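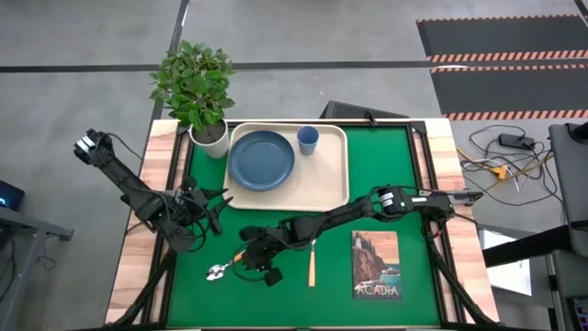

Second coat on the hull went on this morning, and I want to write down the numbers before I lose the scrap of paper they are on.

The boat is a 25 foot sloop, fiberglass, built by Echeverría. The old topside paint was a single-part enamel that had gone chalky on the port side and was lifting in patches near the transom. I took it back to sound paint with 120 grit, filled the dings with epoxy filler, faired those, and went over everything with 220. Two coats of primer followed, sanded at 320.

The topcoat is Rirus two-part, in the off-white. Mix is two parts base to one part hardener by volume. The can allows up to 10 percent thinner for brushing. I started at 7 percent and it dragged, with visible ridges at each overlap. At 9 percent it leveled. I would not go higher on a vertical surface. A test panel at the full 10 sagged along the lower third.

I applied it with a foam roller and tipped off with a badger brush, working in vertical strips as wide as the roller. Roll up and down, roll across once, tip from the wet edge back into the new paint. Do not go back to a strip after the next one is down. I did this twice on the first coat and both places had to be sanded out. 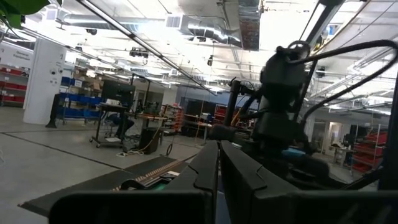 Page last changed: September 10, 2018

Temperature matters more than the can suggests. I keep the shed above 60 degrees and stop if the hull is within five degrees of the dew point. The first coat, back in March, was started too late in the day and the last strip on the starboard quarter dulled overnight. That strip was wet sanded and has now been covered with the rest.

Mixed paint stayed usable for a little over two hours at 68 degrees. I mix in small batches, enough for one side down to the boot stripe, and let each batch stand for 11 minutes before thinning. Leftover paint does not go back in the can.

Masking was the Grilolstead fine line tape at the boot stripe, with ordinary tape and paper below it. Pull the fine line while the paint is still soft, back on itself at a low angle. Where I left it until the next day it took small chips off the edge.

Still to do: the cove stripe, the transom lettering, and the rub rail, which is off the boat and needs new bedding. I have Morkia sealant for that but have not checked whether it will stick to the old aluminum without a primer. A scrap piece is curing on the bench with sealant on both a primed and a bare end.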